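Zoteo Tableware Support
Ticket 291: Red plate slides on white table, rim looks uneven
Opened by: Yanling Cui
Assigned to: Ji-hoon Han
Status: Open, waiting on customer
Product: Brurow round plates, red and dark green

Yanling Cui wrote:

Hi there! I bought two of your Brurow plates in January, a red one and a green one, and I love the colors, but the red one is driving me a little nuts. It slides. I set it down on our white table, put something on it, and if I so much as bump the table edge with my hip the plate wanders off toward the wall. The green one stays put! Same table, same spot, I've swapped them back and forth more times than I want to admit.

Things I've tried so far:
- Washed the bottom with dish soap and dried it (no change)
- Washed the table too, in case there was some leftover cleaner on it (maybe a tiny bit better, maybe wishful thinking)
- Turned the plate a quarter turn at a time to see if there's a high spot underneath

That last one got me a little wobble with the plate empty. With a long eggplant lying across it, I can't feel the wobble anymore, but it still slides. I also wonder if the black edge is thicker on one side, or if I've just been staring at it too long.

I'm adding a picture so you can see which plates I mean.

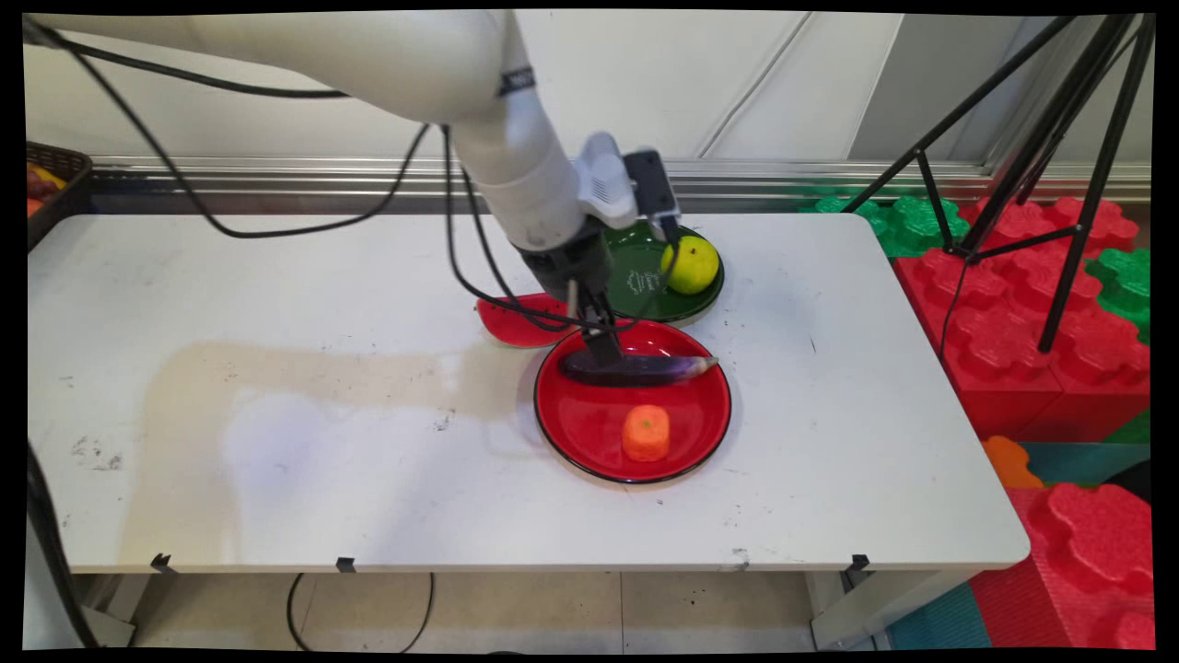 Attachment 1: red plate with the eggplant, green plate with the apple behind it.

The other thing I wanted to ask about is the glaze. The red plate is really glossy and picks up the light along the upper part, and I kept thinking I saw a ripple there. Could just be the reflection. My green one has tiny white lettering in the middle that I can't make out in the picture, so if you need it I'll have to go squint at the plate itself.

Order number is 296 if that helps. Thanks so much!
Yanling

Ji-hoon Han replied (2023-02-05):

Hi Yanling, thanks for all the detail, you've saved us both a round of emails! I can tell which plates you have, but I can't judge a wobble or a ripple from that angle, so I'd like you to try a couple of things for me.

1. Take everything off the red plate and flip it over on a folded towel. Run a fingertip around the foot ring, slowly. It should feel slightly rough all the way around. If part of it feels slick like the top does, glaze got onto the foot, and I'd bet that's your slide.
2. Lay a ruler across the foot ring and look for a gap. Turn the plate and check again.
3. Do the same with the green one so we've got something to compare.

For the ripple, tip the plate under a lamp and watch the reflection. If the bright spot moves and the ripple doesn't, it's in the glaze.

Yanling Cui wrote:

Okay, you were right about the slick part! There's a smooth patch on the red one, a bit longer than my thumb, and the green one is rough all the way around. Ruler shows a hair of a gap on the red. The ripple moved with the light, so please forget I mentioned it.

Ji-hoon Han replied:

Great, that's enough for me to set up a swap. I've requested another red one, and you have 30 days to send the old plate back. Could you confirm your mailing address? I'll leave the ticket open until the new plate has been on your table for a day or two.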